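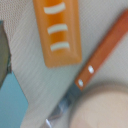 1. 전원 및 외관
1-1 전원 코드 피복 손상 여부: 양호
1-2 플러그 접지핀 휨, 변색: 양호
1-3 본체 고정 볼트 풀림: 조치 필요
의견: 반죽기(Cirberg) 뒤쪽 볼트 한 개가 손으로 돌아감. 현장에서 다시 조였으나 와셔가 눌려 있어 교체 요청함.
1-4 비상정지 버튼 작동: 양호
의견: 버튼을 누른 뒤 회전축이 바로 멈춤. 복귀 후 재기동 버튼을 눌러야만 다시 돌아가는 것까지 확인.

2. 안전덮개 및 인터록
2-1 덮개 개방 시 정지: 양호
2-2 덮개 경첩 유격: 주의
의견: 왼쪽 경첩에 유격이 있음. 당장 사용에는 지장 없으나 6월 정기점검 때 다시 측정할 것.
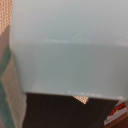

2-3 인터록 스위치 주변 밀가루 쌓임: 조치 필요
의견: 스위치 틈에 밀가루가 굳어 있어 솔로 제거함. 에어건은 가루가 안쪽으로 들어가므로 쓰지 말 것. 마감 청소표에 이 항목이 빠져 있어 추가 바람.

3. 육절기(Brukness)
3-1 칼날 보호대 장착: 양호
3-2 두께 조절판 0 위치 복귀: 양호
3-3 베임 방지 장갑 비치: 미흡
의견: 왼손용만 있고 오른손용이 없음. 세척 담당자는 양손 모두 착용해야 함.
3-4 칼날 분해 시 플러그 분리: 구두 확인

4. 오븐 및 배기
4-1 설정 온도 200도에서 실측 온도: 재측정
의견: 뒤쪽 선반이 앞쪽보다 9도 높게 나옴. 문 패킹 아래쪽이 눌린 것이 원인일 수 있음. 패킹 교체 후 다시 잴 것.
4-2 후드 필터 기름때: 주의

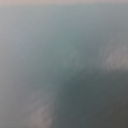 Drorkodis 조리설비안전팀

4-3 배기팬 소음, 진동: 양호
4-4 오븐 주변 가연물: 조치 완료
의견: 오븐 옆에 세워 둔 포장 상자를 창고로 옮김. 지난번에도 같은 지적이 있었음.

5. 냉장 설비
5-1 온도 기록지 작성: 미흡
의견: 오전 칸은 다 채워져 있고 오후 칸은 군데군데 비어 있음. 나중에 몰아서 적지 말고 빈칸은 빈칸으로 둘 것.
5-2 문 패킹 밀착: 양호
5-3 응축수 배수: 주의
의견: 배수 호스가 꺾여 물이 천천히 빠짐.

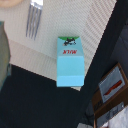

호스 길이를 줄이면 해결될 것으로 보이며, 설비 담당이 다음 방문 때 처리하기로 함. 그때까지 바닥 물기는 개점 전과 마감 때 닦을 것.

6. 세척제 및 보관
6-1 용기 라벨 부착: 조치 필요
의견: Bright 세척제를 덜어 쓰는 분무기에 라벨이 없음. 제품명과 희석 비율, 덜어 담은 날짜를 적어 붙일 것.
6-2 식재료와 분리 보관: 양호
6-3 물질안전보건자료 비치: 양호

종합
점검 항목 37개 예정 중 오늘 확인하지 못한 항목은 별지로 넘김. 별지 항목은 가스 차단기와 소화 설비이며 외부 업체 입회가 필요함. 1-3과 3-3은 우선 처리 대상. 처리 후 부품 영수증 사본을 점검표 뒤에 붙여 제출.

점검표 번호 363
점검일 2026년 3월 31일
점검자 Lihua Pan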